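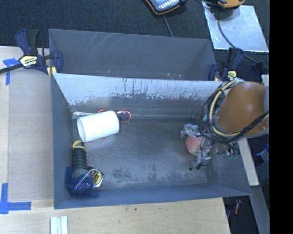
Who may start the arm?

Any person who has signed the cell sheet in the last 12 months and has done the short practice with a supervisor. Visitors, students on a day pass and delivery staff may watch from behind the line, but they do not press anything.

Irnach Workshop > Robots > Picking cells > Questions about the rules

Print this page | E-mail this page

Last updated: April

These questions came from people who use the picking cells at Irnach. The full rules are in the Clusia handbook, and where this page and the handbook do not agree, please follow the handbook.

How fast may the arm move?
With a person inside the line, 245 mm per second is the maximum, and only in teach mode. With the line clear you may use the speed written on the cell sheet. Do not change the speed in the middle of a run.

Must the bins be clamped?
Yes, always. A bin that moves by a few millimetres makes the stored positions wrong, and the fingers can then hit the wall. We use bar clamps at the corners. Check them by hand before the first pick, and again after lunch.

What is the blue tape for?
It marks positions on the wood surface. Please do not peel it off, even if it looks old. If a piece is damaged, put new tape over the same lines and write it in the log.

What objects can I put in the bin?
Mixed objects are welcome: fruit, glasses, small packages, soft plastic. Hard and soft things may lie together. We do not accept open blades, glass that is already cracked, liquids without a lid, or anything heavier than the limit for your gripper. Fresh fruit goes home or into the compost at the end of the day.

The object is stuck under a finger. Can I reach in?
Press the stop button first and wait until the light is steady. Then open the gripper from the panel. Only after this you may put your hand in the bin.

How should cables be fixed on the arm?
They must have enough slack for the full turn of the wrist, but no loop should be able to catch on the bin wall. Move the arm slowly through all its positions one time and watch the cables, not the gripper.

Are scratches in the bin a problem?
Normal scratches are not. A sharp edge or a hole is a reason to change the bin. Spare ones are in store room 17.

Where do I report a near miss?
Use form 132, at the Drorus desk or in the Bakalis building, before 4:30 p.m. on the same day. You may leave your name out. For urgent matters call extension 468.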